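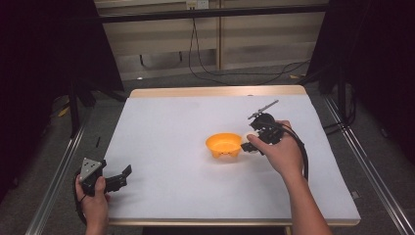
*Small orange bowl on a white work surface.*

# Recovered and Found Property: Frequently Asked Questions

Flandlow Police Department, Property and Evidence Unit

These answers apply to property held in Flandlow city custody. Property held by the county sheriff or the state police is released under their own rules. Contact the agency named on your receipt or case paperwork.

## Status and holds

### How do I find out if my stolen item has been recovered?

Enter your case number in Musora, the department's property lookup system. Each item logged under the case has its own line with one of these status codes:

| Code | Meaning |
|---|---|
| HLD | On hold as evidence |
| REV | Under review by the detective or prosecutor |
| REL | Cleared for release to the owner |
| CLM | Claimed |
| DSP | Disposed of, sold, or destroyed |

An item with no line has not been logged. Musora is updated overnight, so an item brought in today will not show until tomorrow morning.

### I don't have my case number. Can I search by name or serial number?

Serial numbers can be searched in Musora. Names can't. If you have neither a case number nor a serial number, call the Records desk and give the address and month of the incident.

### Why is my property still on hold if someone has been arrested?

An arrest does not end a hold. The item stays at HLD until the prosecutor signs a release, the case is dismissed, or the time to appeal has run out. If there is more than one defendant, the hold lasts until all of the cases are closed.

### Can I get my property back before the case ends?

Sometimes. Send an Early Return Request (form P-7) to the unit. It goes to the prosecutor, who may agree to use photographs in place of the item. Defense counsel is given notice and may object. Early return is not available for firearms, items waiting for lab work, or items with disputed ownership.

### My store was the victim. Is merchandise handled differently?

Unopened merchandise recovered at or near the store is normally photographed with a price tag or shelf label and returned to the manager on duty, who signs for it. It does not enter the property room. Merchandise recovered later, at another address, is logged and held like any other item. Perishable goods are photographed and discarded.

## Claiming an item

### What do I need to bring?

- A current government photo ID
- The release notice, on paper or on your phone
- Proof of ownership for any item valued at more than $200

For a business, the person picking up must also bring a signed letter on company letterhead naming them as the agent.

### What counts as proof of ownership?

Any one of the following is accepted:

- A sales receipt or card statement showing the item
- A serial number on a box, manual, or warranty record
- A photo taken before the theft that shows a unique mark
- An insurance schedule that lists the item

If you have none of these, you may sign a sworn claim in front of the property clerk. Sworn claims are accepted for items valued up to $500. Above that amount, a court order is required.

### How long do I have to claim it?

You have 84 days from the date on the release notice. The count includes weekends and holidays. The unit does not send a second notice.

You can ask for one extension by writing to the unit before the period ends. Extensions are given for hospital stays, military service, and jail or prison custody. Travel is not accepted as grounds.

### Do I need an appointment?

Yes. Book through Musora once the code changes to REL. Walk-ins are turned away even when the counter is open. The counter is in the Ortner Building, ground floor, north entrance. Appointments start at 9:00 a.m., and the last one is at 3:30 p.m.

### Is there a fee?

There is no fee to claim stolen property. Towed vehicles are subject to tow and storage charges owed to the tow company, and those are not set by this unit.

### My insurance company already paid me. Who gets the item?

Ownership may have passed to the insurer when the claim was paid. Tell the clerk before you pick up. The item will be held while the unit contacts the insurer, and it will be released to you only with the insurer's written consent.

### Two people say they own the same item. What happens?

The unit does not decide ownership. Both parties receive a notice of competing claims, and the item stays in custody until they sign an agreement or a court issues an order. The claim period stops running on the date of the notice.

## Found property

### I found something and turned it in. Can I keep it if no owner comes forward?

Yes, if you asked for this on the intake form at the time you turned it in. Finders who left the box blank can't add the request later. City employees who find property while on duty are not eligible.

For items valued at more than $200, the finder must also pay for a legal notice in the newspaper of record before release.

### Which found items are never given to the finder?

Firearms, ammunition, drugs, ID documents, bank cards, and any phone or computer that still holds another person's data.

## Disposal

### What happens to unclaimed items?

Items with resale value are sold by Fanis, the city's auction contractor. Sale proceeds go to the general fund. Cash is deposited directly. Items with no resale value are recycled or destroyed.

### Can I recover an item after it has gone to Fanis?

Up to the time of sale, yes. Call the unit, not the contractor. After the sale, the item can't be recovered.

### Can I see the disposal record for my item?

Submit a public records request with the case number and item line number. The record lists the date, method, and lot number if sold.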